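Skindutar Bed Frame, Model 312
Section 4: Fitting the sheet and bed cover

4.1 Before you start

Install the headboard as described in Section 3. The gray channeled panel must sit inside the wood border on all sides. Remove folded linens from the sleeping surface before fitting the sheet. 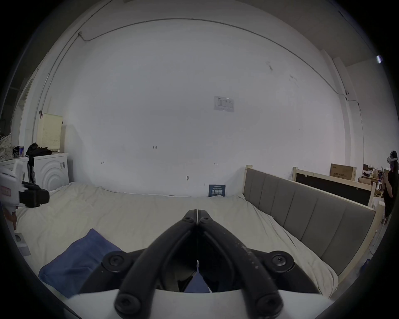 4.2 Fitting the sheet

1. Hook the two corners at the headboard side first.
2. Pull the sheet across the mattress and hook the remaining corners.
3. Smooth the surface from the center outward. Light wrinkles are acceptable – they do not affect the fit.

CAUTION: Do not kneel on the mattress edge while pulling the sheet.

4.3 Spreading the cover

1. Lay the Tidine cover flat, with its far edge against the wall.
2. Work the folds out toward the near edge.
3. Check the wall edge for any strip of underlayer and pull the cover over it. 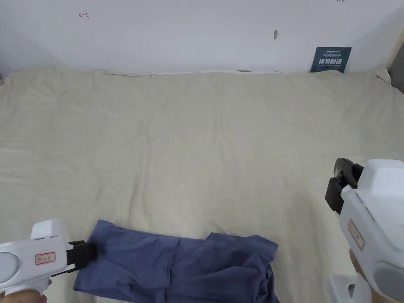 Fig. 4-2. Cream-beige cover spread to the wall. Underlayer showing along part of the far edge.

4.4 Placing loose cloths

Keep loose cloths clear of the corner posts. Fold before storing – bunched fabric creases quickly.
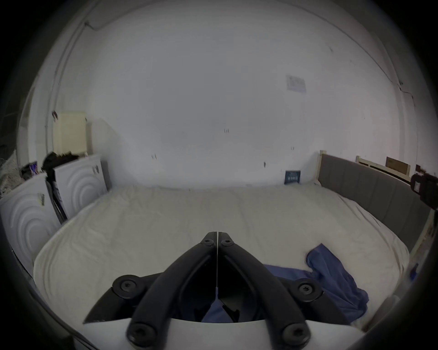

Fig. 4-3. Blue cloth bunched on the fitted sheet.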